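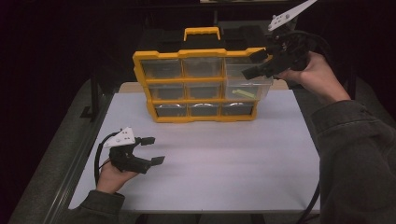 Priro Debt Planner: what you get for your money

Priro is a repayment planner sold by Bindasero to households with more than one debt. You type in your cards, loans and overdrafts, and it works out which to pay first. We sell it through Jundside and get asked whether it clears debt faster. On its own, no.

Bindasero's leaflet talks of a typical saving of £1,418 in interest. That figure assumes you find an extra £200 every month and never miss one. Most people who come to us can't. Fongchan Kongkaew ran the planner on a real set of debts totalling £2,972, with nothing spare to pay in, and the saving came to £51. The licence costs more than that. 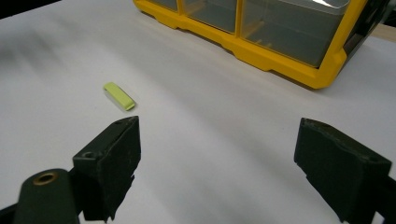

Who might want it

People with steady pay and four or more debts at different rates. The calendar is good, and the letter templates save some typing - though free debt charities will give you much the same.

It does not talk to your lenders, freeze interest or stop court action. If you are already behind, see an adviser before you buy software, ours included.

The older Siriwan edition is no longer updated. Files from it will open in Priro, but check the interest rates by hand.

Page checked by Pejman Mousavi, September 2019

3 comments
Shared 12 times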